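Section 4. First setup of the Wirnivine two-arm bench kit

Before you start

You've got the arms bolted to the base and the base is on the floor in front of the table. If not, go back to Section 3. Don't skip the bolts. We get more support mail on loose bolts than on everything else put together.

Needed for this section: both arms with grippers fitted, the camera cables, the hex key from the parts bag, the starter block, power supply, a laptop with Zarkum installed. Table goes in last.

Two people is better. One can do it. Takes longer.

CAUTION: Power OFF at the wall until step 7. The arms have no brakes on the wrist joints and will sag when unlocked. Hold them.

Table and reach

1. Push the table up to the base. Both grippers must be able to reach the middle of the near part without the elbows going straight. Straight elbow = error 37, see the end of this section.

2. Clear the work area. Stuff along the back edge is fine as long as neither arm can get to it at full reach. Check by hand, arms unpowered.

3. Set the two arms to face each other, elbows bent, grippers pointing inward. Leave a gap between them. You'll close the gap later from software, not by pushing.

4. Run the cable from each gripper head back over its own arm in a loose loop. Leave slack. A tight cable pulls on the wrist and you will chase that fault for days.

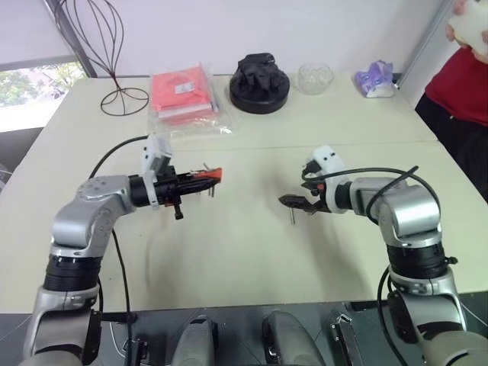 Okoth bench kits / setup guide, section 4
Written by: Okoth support desk, Brernau
Last changed: September 18, 2020

Note on the cable loops. They should stand clear of the elbow through the whole swing. Move each arm slowly by hand, all the way out and all the way back. If the cable catches even once, re-do it. Tape is OK for now, clips later.

Note on standing near the arms. Beside the table is fine during holding tests at low speed. Not leaning over it. Hands out of the gap.

Power up

5. Plug both arms into the base. Left arm to L, right arm to R. The plugs fit either way round so read the letters. Swapped arms will mirror every move, and the first one is usually toward the wall.

6. Put the stop button where your free hand is. Not on the floor, not behind the laptop.

7. Power on at the wall. Wait for both wrist lights to go steady. Blinking after two minutes means no link, turn off and check the plugs at the base.

8. Open Zarkum, choose New Bench, type the pairing code. Out of the box the code is 2572 on every kit. Change it before you put the bench on a shared network, menu is Settings then Bench then Code.

9. Press Home. Arms move slowly to the start pose. Keep one hand on the stop. If an arm heads for the table, stop it, power off, start again from step 5.

Gripper zero

Do this once per gripper, and again any time you change fingers.

10. Left first. Click Open, wait, click Close. Fingers should meet evenly along their length. One side early: loosen the two finger screws a quarter turn, close, tighten while closed.

11. Same for the right.

12. Click Save Zero for each one. Zarkum does NOT save on its own. Yes we know. It's on the list.

CAUTION: Closing force is set to low at the factory. Leave it low for all of this section. On high the gripper will mark soft parts and it will hurt.

Placing the parts for the first pickup

Power stays on, arms in the Pause state (yellow bar at the top of the Zarkum window). In Pause the joints are held and nothing moves until you press Resume.

a. Put the orange starter block on the near part of the table, left of center, in reach of the left gripper. Pins clear of the fingers.

b. Hex key to the right of the block, in front of the right gripper. Long leg pointing roughly at you or away from you, not across. The exact spot isn't critical, the camera finds it.

c. Nothing else inside the arms' reach. Check again. A stray screw counts.

d. Both grippers open. Not full open, just enough to go around the part with a bit of room.

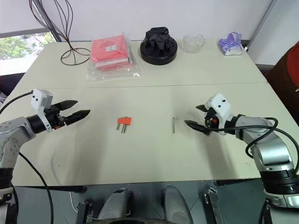
Halima wrote in to say that her key kept getting missed on a white table under strong ceiling light, and that turning off the lamp over the bench fixed it right away. She adds that the guide ought to mention glare a lot earlier than it does. Fair. Do that first if the pickup fails: kill the direct light, then run Find Parts again before you touch any settings.

First pickup

13. Click Find Parts. Two boxes should show up on the live view, one per part. If only one, see the reader tip just above.

14. Click a box, then click the arm you want for it. Left arm for the block.

15. Resume. Speed slider at 12 for the first run. It will feel slow. Leave it.

16. Arm goes down, closes, lifts, holds. Let it hold for a count of five, then click Put Back.

17. Same for the key with the right arm.

18. When both single pickups work three times in a row, try Both Arms. Keep an eye on the gap between the grippers. The software keeps them apart but only if step 12 was done on both sides.

Note: if a part slips, don't go straight to more force. Wipe the finger pads with a dry cloth first. Then re-do the zero.

Error codes you may see here

37 - elbow too straight. Move the table closer or the part nearer the base.

193 - gripper can't tell if it's holding somthing. Usually the zero wasn't saved. Step 12.

No code, arm just stops - stop button is pressed in. Twist to release.

Anything else, write down the code and what step you were on and send both to the support desk. Photo of the cable runs helps too.

When you're done

Park the arms from the Zarkum menu before you cut the power. Wait for Parked to show on both. Then wall switch off. Hex key goes back in the parts bag, you need it agian in Section 5 for the camera tilt.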